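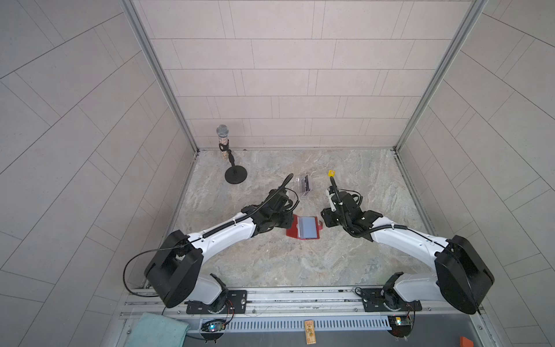
Figure 9.1 Two robot arms in a tiled enclosure with a marble-patterned floor.

Chapter 9
Selling Beds and Selling Rooms

Learning goals

After reading this chapter, you should be able to:
Explain the difference between a bed night and a room night.
Calculate bed occupancy and room occupancy for a mixed property.
Describe how a dorm room is assigned, held and released.
Decide when a dorm should be sold as a private room.

Key terms: bed night, room night, convertible room, allocation, stranded bed, release time, group block

Opening case: A Full House with Empty Beds

The Jetdale Hostel in Brondale has 168 beds. On a Friday-style night in April, the kind that starts with a line at the desk and ends with the lobby lights turned down late, the booking website showed the hostel as sold out from the middle of the afternoon. At 9 in the evening the night clerk ran the arrivals report and found that 121 beds had been sold. Nothing was closed for repairs. The other beds were made up and ready, and the clerk was turning people away.

Nadiia Nechyporuk had taken over as manager the month before. She asked the clerk for a printout of every room with the names of the guests in each one, and she went through it with a pencil. Most of the unsold beds were in rooms where at least one guest had already been placed. Several were in women-only dorms. A few were in four-bed rooms that had been sold whole to parties of two or three. One large dorm was being held for a school group that had reduced its numbers, and the spare beds had never been put back on sale.

The website had been set to close once there were no empty rooms left. That setting came from the building's earlier life as a budget hotel called the Moroz, when each room was sold to one party at a time. The hotel had changed its furniture, its prices and its name, but it had kept the old rule.

Nechyporuk's first change was to the setting. Her second took longer. She rewrote the way the front desk assigned beds, and she asked the clerks to do it on the morning of arrival and leave it alone at the time of booking. We will return to the Jetdale at several points in this chapter.

9.1 Two Ways to Count

A hotel sells rooms. Its basic unit is the room night, meaning one room sold for one night. It makes no difference to the count whether the room holds one guest or four.

A hostel sells beds, and often sells rooms as well. Its basic unit is the bed night, meaning one bed sold for one night. A person who stays three nights in a dorm uses three bed nights. Two friends who stay three nights use six.

Bed occupancy is found by dividing the beds sold by the beds available and multiplying by 100. For the Jetdale on the night in the opening case:

121 ÷ 168 × 100 = 72 percent

Room occupancy for the same night was 100 percent, because every room had someone in it. Both figures are correct. They answer different questions. A housekeeping supervisor planning which rooms to enter needs the room figure. A manager who wants to know how much was left to sell needs the bed figure – and so does anyone setting tomorrow's price.

Private rooms create a problem for the count. When a couple rents a four-bed room for themselves, the property may record two beds sold or four. Either method can be used as long as it is used every night. In this book, we count only the beds that guests sleep in, and we call the others stranded beds. A stranded bed is one that cannot be sold because of how the room around it has been used. It may still have been paid for.

Beds should not be confused with the number of people a building may hold. The Jetdale's posted limit is 200 people, and that number covers staff, visitors and people in the cafe as well as overnight guests. Adding bunks brings the bed count closer to the limit and leaves less space for everyone else. Limits of this kind are covered in the chapter on safety.

9.2 How Beds Become Stranded

Beds are stranded in four common ways.

Early assignment. A guest is given a certain bed at the time of booking. Later guests are fitted in around that choice, and small gaps are left in many rooms.

Room labels. A dorm marked for women only, or for members of one group, cannot take other guests even when most of it is empty. Some labels are necessary and guests rely on them. Others are left over from an earlier season.

Private sales. A large room is sold to a small party. This can be a good sale if the price covers the beds that go unused.

Old group blocks. A group block is a set of beds held under one name. Every block should have a release time, after which unclaimed beds go back on sale. At the Jetdale, blocks had been typed in with the release line blank.

Check your understanding

The Retwood Hostel sells an eight-bed dorm to a party of five as a private room. Three other guests ask for dorm beds that night and are refused. Using the method in this book, how many bed nights were sold in the room, and how many beds were stranded? What would you need to know about prices before deciding whether the private sale was a good one?

9.3 Convertible Rooms

A convertible room is one that can be sold either by the bed or as a whole. Most hostels have at least a few. The small rooms are the usual choice, and those with their own bathroom are the easiest to sell to families. The decision to convert is made separately for each night, beginning with the price.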